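Guides to driving a simulated robot by hand promise you'll teach it a task in an afternoon. I doubt it, but try Zinell's way.

1. Connect the controller and nudge the arm slowly. 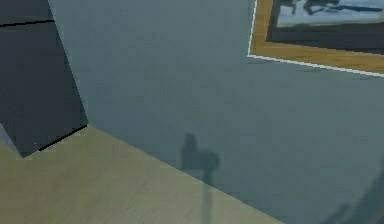 Mairéad Kavanagh writes that 3 clean demos taught her robot more than 103 sloppy ones. Maybe – she doesn't give her test results.

2. Make short moves, then stop.

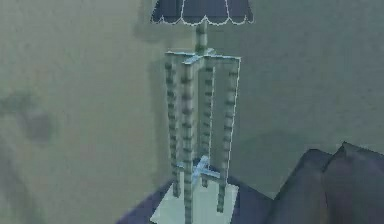 Smooth driving is oversold. Pauses hurt more, so trim them. A lamp with beaded legs is a fair thing to practice stopping near.

3. Cross the room past the sofa.
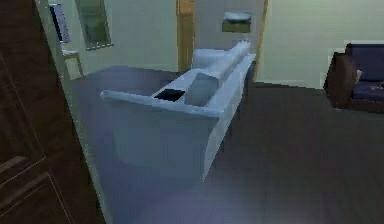
4. Save the run, then replay it before trusting it.
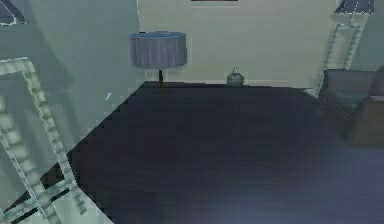
## If the replay drifts

Delete it and drive again.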